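She came to the Vaher lab from hospital nursing, and still talks like it. Fast, no filler. "I wanted machines that notice when you're tired," she says. Her group's wristband, Somodon, is on its second trial – 50 people, night shifts mostly. "Half of them forgot they were wearing it. Thats the best review we've had."

Next up, a longer trial in Flumunport. Starts in March, if the money comes.
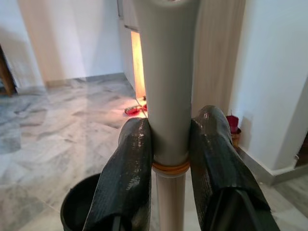 Gray handle, two black gripper fingers.

And after that? "Sleep."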